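3. How I came to study lab notebooks

I should say where I'm coming from before I get to the method, as it colours most of what follows. I trained in electronics, spent my first two years on board layout, and only drifted into studying how students learn the subject when I was asked to help run the September bench course at Tiltholm. I liked it far more than I'd expected to! 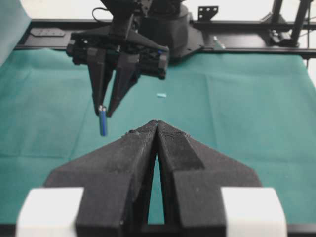
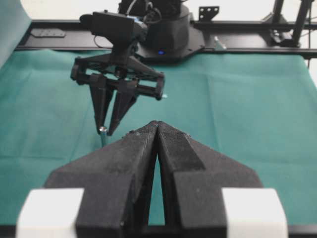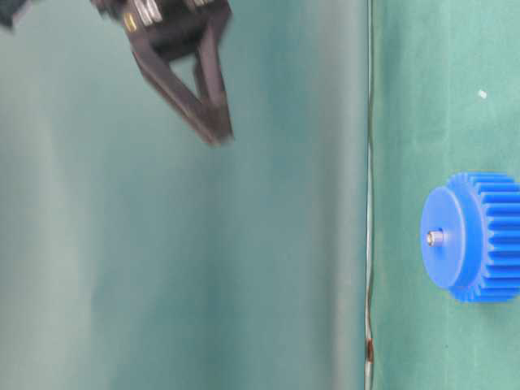 Figure 2. Black two-fingered grippers over a green cloth.

The bench course takes students who have done plenty of circuit theory and very little soldering, and walks them from a bare board to a working radio receiver. I'd taken a version of it myself, years back, and what I remembered best was the notebook — the dreadful, coffee-ringed thing I had to hand in at the end. So when I started looking for a research question, I went to the notebooks first. Most of the projects students pick in the second half have some sort of mechanism on the end of the electronics, and a pair of fingers meeting at the tips, as in Figure 2, is just the kind of shape that turns up sketched in the margins (usually with the motor wiring squeezed in beside it, and an arrow to nowhere). I wanted to know whether those margin sketches went along with better fault-finding later on, or whether they were only doodles.

We had 310 notebooks to work with, all from the same course and all marked by the same scheme. I left out the ones where pages had been torn away, and I read the rest in no special order, with the marks covered up. For each one I noted every drawing that wasn't asked for, and then sorted these into wiring, mechanical and other. 'Other' is bigger than I'd like. It holds block diagrams, cartoons, one very good bicycle and a lot of boxes that I simply couldn't make sense of.

For storing the scans and tags I used Plurnum, which a colleague had already set up for a different study. It copes well with handwriting but badly with pencil, so I ended up re-scanning a fair few pages with the contrast turned right up. The full set came to a little over 2,000 tagged drawings. A second reader then went through 22 of the notebooks without seeing my tags, and we talked over the places where we differed. Nearly all of them were wiring drawings with a bit of bracket or hinge attached, and we agreed to give those both tags from then on.

The fault-finding test was the MacLeod sheet, which the course has used for as long as I've been near it. Students get a board with one fault and 10 minutes, and they write down each measurement as they take it. I scored the order of the measurements as well as the answer — a student who works steadily back from the output and runs out of time has still shown me something, and the plain pass mark hides that.

I also looked at the shorter Noden sheet, but it gives the student a circuit diagram with the likely trouble spots already ringed, and I felt it gave too much away. Its scores are left out of the main comparison and listed separately in the appendix, next to the tagging rules.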